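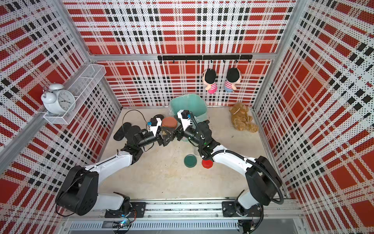 Small room set-up, part 2 – hanging things and floor things. Do the walls first, floor last. Parts you need: Alva hook rail (393 mm), Skadberg wire basket, Kultbridge bin, one pack of bags, screws, level. The rail goes level across the back wall, up off the floor, and light soft toys go there, like the two dolls in striped shirts. The teddy is too heavy for a hook, leave him in the corner. Alarm clock goes in the wire basket on the side wall.

Hook rail

1. Mark two holes, 365 mm apart, center to center. Check with the level. Check again.
2. Drill, plug, screw. Hand tight only.
3. Slide the hooks on. End caps last or you will be taking them off agian.
4. Hang one light thing on each hook. Skip a hook if they bump.

CAUTION: No wet coats. No bags with books in them.

Wire basket

1. Hold the basket on the side wall, open side up. Mark through the mesh.
2. Two screws at the top, one at the bottom.
3. Clock in, face toward the room. Set the alarm before it goes in – the key is at the back.

NOTE: Basket rattles when the bells go off? Put a felt pad under each foot of the clock.

We use cookies to improve your visit to Skasotley Help. Accept all | Manage settings

Bin and jar

1. Open a bag all the way and push it down into the bin. Fold the top over the rim.
2. Press the air out from the inside. Bag should touch the bottom.
3. Stand the bin toward the back, clear of the walking space.
4. Jars stay upright when you move them. Lid on first if you have it to hand. 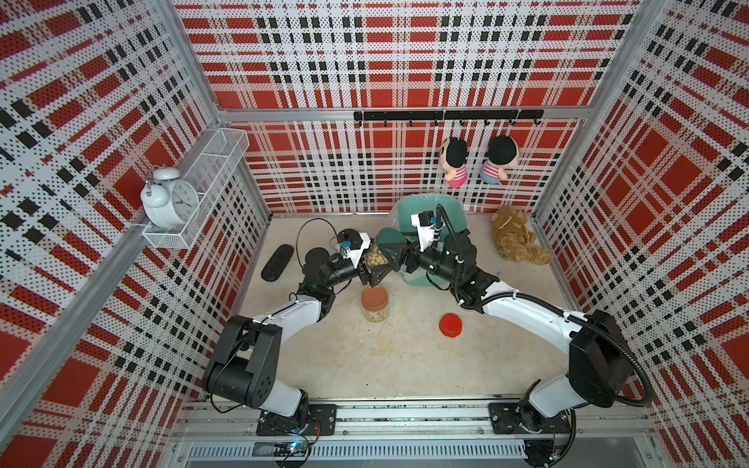 Fig. 2 – Peanut jar kept upright, lined bin behind.

5. Loose lids: match each one to its jar before you put anything away. Leftovers go in the drawer, not the bin.
6. Change the bag when it is three quarters full. A pack has 40.

CAUTION: Jars do not go on the hook rail or in the wire basket. Floor or low shelf only.

Last check

Pull down on the rail with one hand. No movement – good. If it moves, back out the screws and use the longer plugs (bag 13 in the box). 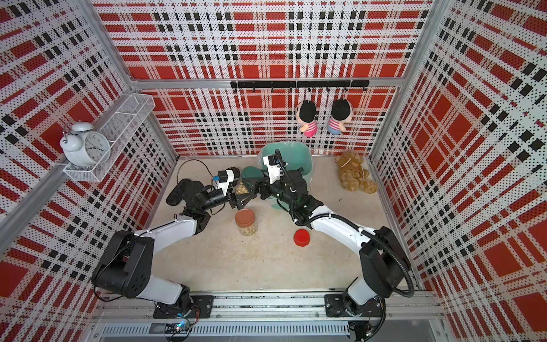
Then do the same with the basket, gently, clock out first. Wipe the pencil marks off the wall with a damp cloth. Slippers go in pairs by the side wall, toes in, and cords get picked up off the floor before you sweep. Tighten every screw once more after a week, then every December or whenever you rember.

Missing a hook or an end cap: see Spare parts, part 4.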